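Comdale house, laundry photos

Gallery 8, the laundry end of the house. Sorry its taken till August to get these up, been flat out with the kitchen. If you've been following along you know the laundry at Comdale was the last room on the list and it kept getting bumped. First the roof, then the bathroom floor, then the roof again.

Quick rundown before the pics. House is on the Preltuler road, old place, laundry tacked on the back at some point and never finished properly. Previous owners had a twin tub out there and a concrete trough you could of bathed a sheep in. Both gone. Trough took most of a morning and a borrowed trolley.

Front loader went in once the floor was done. Bought secondhand, 300 dollars including the hoses, which I reckon was fair. Looked at new ones and the cheapest decent one plus delivery out here was silly money. Had 2,201 left in the kitty for the whole room (paint, taps, shelf, floor, machine) and wasn't going to blow it on one appliance.

Measured the gap three times and still had to plane a bit off the shelf end. Old houses, nothing is square. Check your walls at the floor AND at bench height, they will be different. Ours was out by 13 mm.

Levelled the feet with a spanner and a lot of lying on the floor. Do the back ones before you push it in, you won't get to them after. Ran it empty on hot first, then towels.

Front loader, two pics: 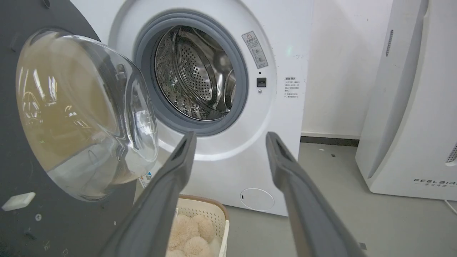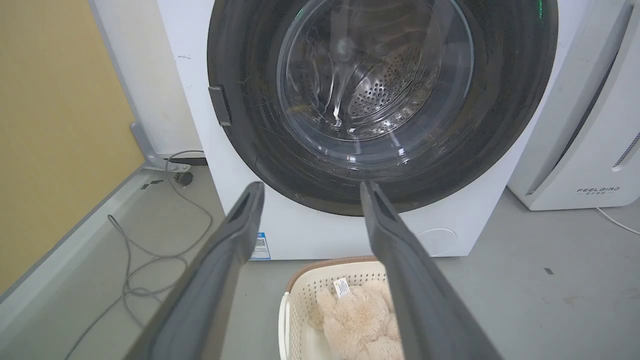 Washing machine at Comdale. Door open in the first, stainless drum and the grey rubber seal. Door shut in the second, basket in front with something beige and fluffy in it.

Few notes as people always ask.

Seal: wipe it out after the last load of the day, get a cloth right into the folds. Leave the door ajar overnight. Old cloth nappy is best for this, microfibre just pushes the fluff round.

Fluffy stuff: cool wash, low spin, hardly any powder. Don't cram it in with jeans. Dry it flat in the shade and give it a good shake half way or the pile goes all matted.

Powder: we're on tank water so use less than the box says. Way less. Was getting white marks on the dark colours untill I cut it back.

Paint: the walls are Deltura low sheen, leftover from the hallway. Two coats, colour is a bit warmer than I wanted but it was free.

Still to do out here: skirting, a hook rail behind the door, proper light over the bench. The old one hums. Also a drying rack that pulls up to the ceiling, seen a nice one in the Ní Bhriain catalogue but the postage is a killer so might make my own out of dowel and some pulleys from the shed. If anyone has done one of these on a low ceiling drop me a line, want to know how much head room you ended up with.

Next gallery is the back steps and the clothesline, depends on the weather and whether the timber turns up.

Back to all galleries
Gallery 7: kitchen bench and splashback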